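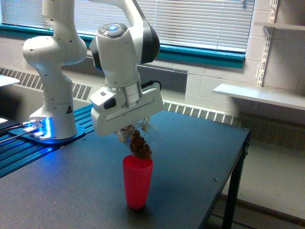
Workshop Notes

The pouring station at the Tellico shared workshop has entered its second phase. The arm is bolted to a blue aluminum rail beside the table, and the present task is to transfer dry pieces from a clear cup to a red one. 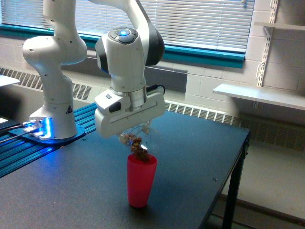
Transfer from the clear cup to the red tumbler.

Syafiqah Rondonuwu wrote the motion program. The wrist angle is set in 14 steps, and members are asked to leave those values unchanged until the June review.

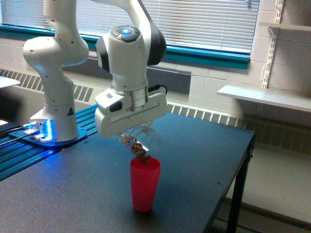

The log now holds 216 entries, including those from the earlier layout. Spill weights are to be entered by the member operating the arm.
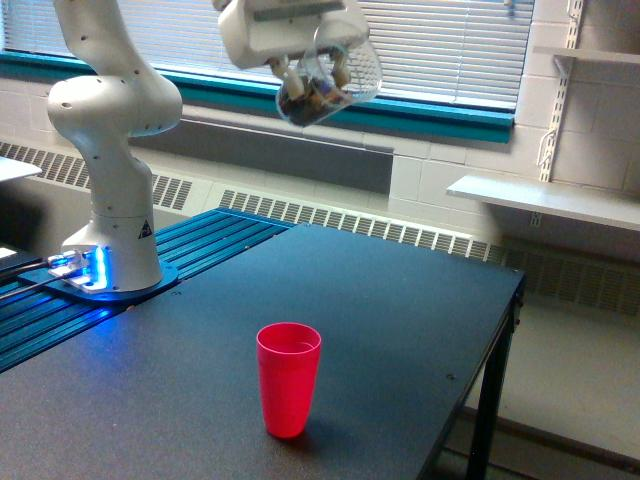 Remaining Work

The cable run at the base requires clips. Kurniawati Latuheru will order them with the replacement cups.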